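Folding and sorting at home – questions we get a lot

Quick answers, updated 14 Aug 2025. Ask at the Lultthorpe counter if yours isn't on the list.

Do I have to fold everything?
No. Socks, dishcloths, gym stuff – toss it in a drawer. Fold what creases and what you need to stack.

Where's the best place to fold?
Bed or a big table. Waist height if you can get it. Floor works but your back will tell you about it by the second load.

Can I fold on top of another piece of fabric?
Sure. A sheet or throw makes a good base, and it keeps lint off the tabletop. Smooth it first. Light base for dark clothes, dark base for light ones, makes the edges a lot easier to see. Doesn't matter if it has a print on it. 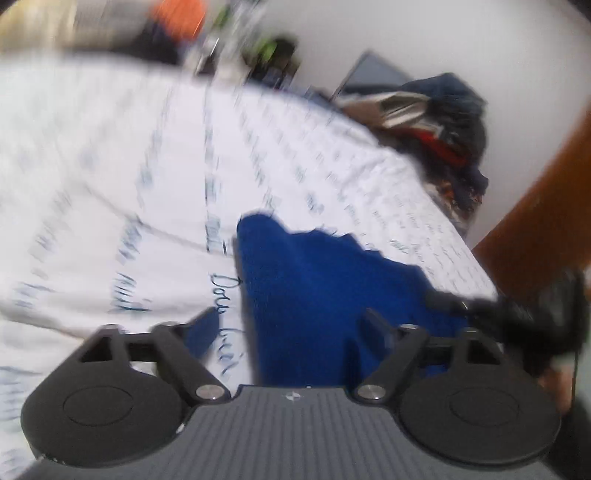

Solid blue cloth on white fabric with a handwriting-style print.

What do I do about an uneven edge?
Don't chase it. Line up the straightest side and fold from there, tuck the messy side to the inside. If it's ridges and not the hem, flat hand, middle outward, before you make the first fold.

Thirds or halves?
Halves for small squares and napkins. Thirds for towels and T-shirts. Whatever you pick, do the whole pile the same way or the stack leans.

My stack keeps falling over.
Too tall. Split it. Also check all the folded edges face the same way – front is best, then you can pull out one without dragging the rest.

How do I store odd-size cloths?
Fold to the width of the shelf, not the size of the cloth. Ours in the Brarum cupboards come out at 13 inches wide. Measure yours, they vary.

Is a folding board worth it?
If you do a lot of shirts, yes. For flat cloths, skip it. A Coker board is fine, so is a peice of stiff cardboard cut to size.

Can I fold things that are a bit damp?
Please don't. Hang them another hour. Damp folds smell by the weekend and the crease sets in.

How many should I keep?
Up to you. One customer brought in nearly 100 kitchen cloths to sort and kept most of them. We usually say enough for two washes, the rest go in the rag bag or to the Zakaria drop-off bin by the door.

What can go in the bin?
Clean, dry, no pins. Small holes OK. No pillows, no rugs. Bag it and tie the bag, loose stuff gets sent back.

Do you run a folding class?
August only this year. Bring 1 bag of your own laundry, we have the tables. Classs is free, sign the sheet at the counter.

I can't bend or lift much. Any tips?
Sit down for it. Small piles, basket on a chair next to you and not on the floor. Do five, rest, do five more. Big sheets really need two people, or drape one over a door and fold it down from there.

Contact: Lultthorpe counter, ext. 198 | © 2025 Brarum Home | Back to top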